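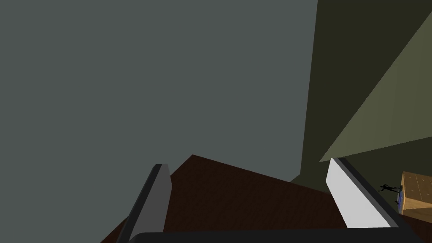

The gripper's view in the simulator, with a small cardboard box at the right.

4 Sep 2026
By the Skendcombe newsletter desk

Simulated practice: how the Gristel collection is going

The Gristel project has now recorded 339 demonstrations in simulation, and 284 of them have been accepted for training. The rest were set aside during checking. This item covers how the work is done, what has changed since June, and what we would like from people who have signed up for sessions in the autumn.

For those who missed the earlier notes, Gristel is the Skendcombe workshop's attempt to train an arm to pick up and move small household items from examples. A person drives the arm through a task, the software records what the camera saw and what the arm was told to do, and the learning system is later given the whole set. It never sees a written rule for picking up a box. What it learns depends on what people did at the controls, which is why so much of the effort goes into the recordings.

All the collection is being done in the simulator for now. The real arm is in use for the Kolar grasping tests and will be for some time. Simulation also lets us reset quickly. If a box goes over the side of the surface, the operator presses a key and starts again, and there is nothing to pick up off the floor.

The view used for training is the one from near the gripper. The two fingers stand up from the bottom of the picture and the work is wherever the arm happens to be pointed. New operators find this odd. There is a second, wider view on the other monitor, and most people start by watching that one and ignoring the first. We ask them not to. The learning system is only given the gripper view, so if an operator steers by something that can be seen only in the wide view, the recording contains a decision with no visible cause. A handful of these does little harm. A large number of them teaches the arm to guess.

The same applies when the target is at the side of the picture, as the box is in the view at the top of this item. It is a perfectly good place to start from. The arm will often find itself pointing at a stretch of bare surface and wall with the thing it needs only partly in view, and it has to learn to turn towards it. In the early sessions nearly everyone lined the arm up neatly before pressing record. Those recordings were tidy and the grasps were good, but the first trained version had no idea what to do from anywhere else. It would hover, drift a little and stop.

Since June the starting position has been chosen by the software, and the operator has to accept it. Complaints about this have died down. A session takes longer than it used to, but fewer recordings are thrown away afterwards for being copies of one another.

Checking

Every recording is watched by 2 people before it goes into the training set, neither of them the person who made it. They look for the following:

The task was finished. A box that ends up near the target does not count.

The recording begins when the movement begins. Long pauses at the start are trimmed if possible. The system copies hesitation as readily as anything else.

The fingers did not pass through an object. The simulator is mostly sound, but thin items are a weak point and a finger will sometimes sink into one. A real finger could not do this, so the recording is rejected.

The label matches the task. This is the dullest part of checking and also where the most mistakes turn up. Typing "box" when the task was "item beside box" is easily done at the end of a long session.

Recoveries are kept. If the first grasp slips and the operator goes back and gets it, the recording stays in, provided the correction is clean. Several operators have been deleting these themselves before anyone else could look. Please leave them in and let the checkers decide. The trained arm misses fairly often and needs examples of what to do next.

Surfaces and lighting

The rooms in the simulator are plain: flat walls, a wood-grained brown surface, very little else. It was a quick way to get going, and it has kept the files small. The drawback is that a system trained only on plain rooms may come to depend on them. The next block of sessions will use the Lagman scene set, which varies the wall colours, the lighting and the surface. The tasks stay the same, so operators will not need to learn anything new, although some of the darker rooms make it harder to judge how far a finger is from an object. Slow down in those. A slow approach is fine in a recording. A fast one that knocks the object away usually is not.

We have been asked whether the older plain-room recordings will be dropped once the Lagman ones come in. They will not. Both sets will be used together, and we will train once without the plain rooms to see what difference they make. Results will be printed whichever way they come out.

Sessions

There are 4 operator stations and the booking sheet is by the workshop door. Sessions are an hour, with a break in the middle. Please take the break – the quality of recordings drops in the second half for people who work straight through, and it shows up clearly in the rejections.

If you have not driven the arm before, book a practice slot first. Practice recordings are deleted at the end of the day and do not go to the checkers. You will be given the hand controller and left to try things out, including how tightly the fingers close and how far the wrist will turn before it reaches its limit. The wrist limit catches most people out at least once.

Left-handed operators should note that the controller at the station nearest the window can be swapped over. The setting is in the station menu under "Hand" and needs putting back afterwards.

Anyone who would sooner check recordings than make them is welcome, and we are shorter of checkers than of operators. It can be done from home on an ordinary laptop. Ask at the workshop for a login and the checking sheet.

Recent items

Kolar grasping tests: first results from the soft pads
Booking sheet changes for the workshop
Lagman scenes: what is in the set
Why we record at the gripper
Gristel: notes from the June open evening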